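All About Mugs

Most kitchens have mugs in them. They are used for tea, hot chocolate, soup, pencils and sometimes a toothbrush. A mug is a simple thing, but making one takes several days and a very hot oven.

What is a mug?

A mug is a large cup with thick, straight sides. It usually has a handle and it does not need a saucer. A teacup is smaller and thinner, and often gets wider towards the top.

Mugs can be made from metal, glass, wood or plastic. Most of the ones people drink from at home are made from clay that has been baked until it is hard. Things made this way are called ceramics. Plates, bowls, bathroom tiles and flowerpots can be ceramics too.

What is clay?

Clay is a kind of very fine earth. It is made when some types of rock break down over a very long time. The pieces are so small that you cannot see them one by one. When clay is mixed with water, the pieces slide over each other, so you can squash it and it keeps its new shape. Dry sand can't do this.

Clay comes in different colours. Red clay has iron in it. White clay has very little iron.

How is a mug made?

The Stillari pottery makes mugs in moulds. Other potteries shape them by hand on a spinning wheel. In a mould, it goes like this.

First, clay is mixed with water until it is as runny as cream. Runny clay is called slip. The slip is poured into a plaster mould with a hollow in the shape of a mug.

Plaster soaks up water. The slip touching the plaster starts to dry and turns into a firm layer. When the layer is 5 millimetres thick, the rest of the slip is poured out again. The layer that stays behind is the mug.

When it is firm enough, the mug is taken out of the mould. The handle is often made separately and stuck on with a dab of slip. Someone wipes the edges with a damp sponge so that they are smooth. Then the mug is left to dry.

At this point it looks like a finished mug, but if you filled it with water it would go soft and fall apart.

Into the kiln

A kiln is an oven for baking clay. It gets much hotter than an oven for baking bread. Baking clay is called firing.

The kiln is heated slowly. Even clay that feels dry has water locked up inside it, and the water has to come out gently as steam. If it comes out too fast, the mug can crack or burst. By the time the kiln reaches roughly 600 degrees Celsius, this water has gone and the clay has changed for good. It can never be turned back into soft clay. The kiln carries on getting hotter after that.

At Stillari, one load of the kiln holds 224 mugs. They stand on shelves, and the door stays shut until everything has cooled down.

What makes a mug shiny?

The shiny coat on a mug is called glaze. Glaze is a mixture of powdered minerals and water. The mug is dipped in it or sprayed with it, and then goes back into the kiln. The minerals melt and spread out in a thin layer. When they cool, they set like glass.

Glaze makes a mug easy to wash and helps to keep drinks from soaking into the clay. If you turn a mug upside down, you may find a rough ring on the bottom with no glaze on it. The glaze is wiped off there before firing. If it wasn't, the mug would stick to the kiln shelf.

Why do mugs have handles?

Heat moves from hot things to cooler things. When hot tea goes into a mug, heat moves into the sides, and the outside of the mug soon feels hot. The handle is joined on in only two places and has cool air all round it, so it stays cooler than the rest.

Thick sides help as well. They take longer to warm through than thin ones. A metal mug with one thin layer can get hot very quickly, and so can its rim.

Mugs in the kitchen

Some people hang mugs on hooks and some stack them in a cupboard. Others stand them in a row at the back of the worktop, where they are easy to reach and leave space in front for mixing and stirring. A tray is handy for carrying several at once. In our picture there is a row of mugs with a tray, and a spatula with a pale blue head.

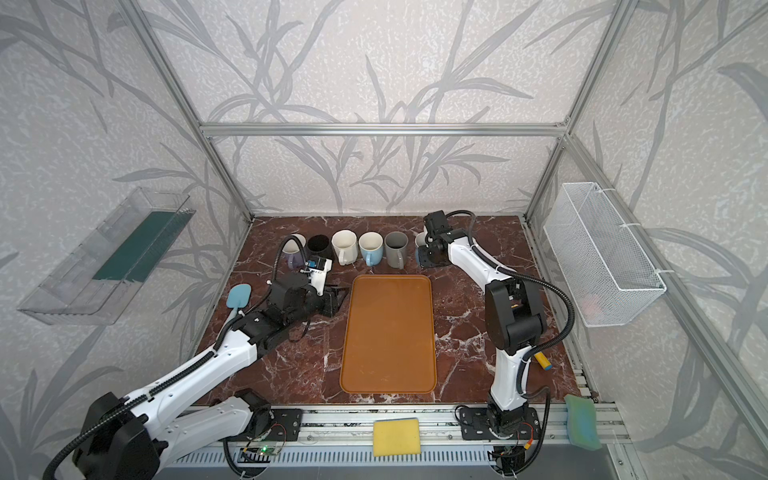
What about the spatula?

A spatula is a tool with a flat blade at one end. Some spatulas lift and turn food. Others scrape cake mixture out of a bowl. The light-blue spatula in the picture is made of silicone and has a white handle.

Silicone is soft and bendy like rubber, but it can stand more heat than many plastics. It doesn't scratch bowls or pans. You can bend it in your fingers and it springs back when you let go. A ceramic mug is the opposite. It is hard and will not bend at all, so if it is dropped it chips or breaks.

Washing and looking after mugs

Many mugs can go in the dishwasher. Look on the bottom for a small mark or some words to tell you. A dishwasher set to 60 degrees is far cooler than a kiln, so it will not melt the glaze. Pictures that were printed on top of the glaze can fade after a lot of washes, though. Pictures underneath the glaze last longer.

Brown stains inside a mug come from tea. An adult can help you get them off with a little bicarbonate of soda on a damp cloth.

If a mug has a crack in it, don't drink from it. Show it to an adult. Cracks can get bigger when something hot is poured in, and a broken edge is sharp.

Try it: which mug keeps water warm the longest?

You will need three different mugs, warm water from the tap, a kitchen thermometer and a clock. Ask an adult to help.

1. Write down what each mug is made of and whether its sides are thick or thin.
2. Pour the same amount of warm water into each one.
3. Measure the temperature straight away and write it down.
4. Measure again every ten minutes until half an hour has passed.
5. Do the test once more with a saucer on top of each mug.

Compare your two sets of numbers. What difference did the saucers make?

Words to know

Ceramics: things made from clay that has been fired.
Firing: baking clay in a kiln.
Glaze: a glassy coat on the outside of a pot.
Kiln: a very hot oven for clay.
Mould: a hollow shape used to make copies.
Slip: clay mixed with water until it is runny.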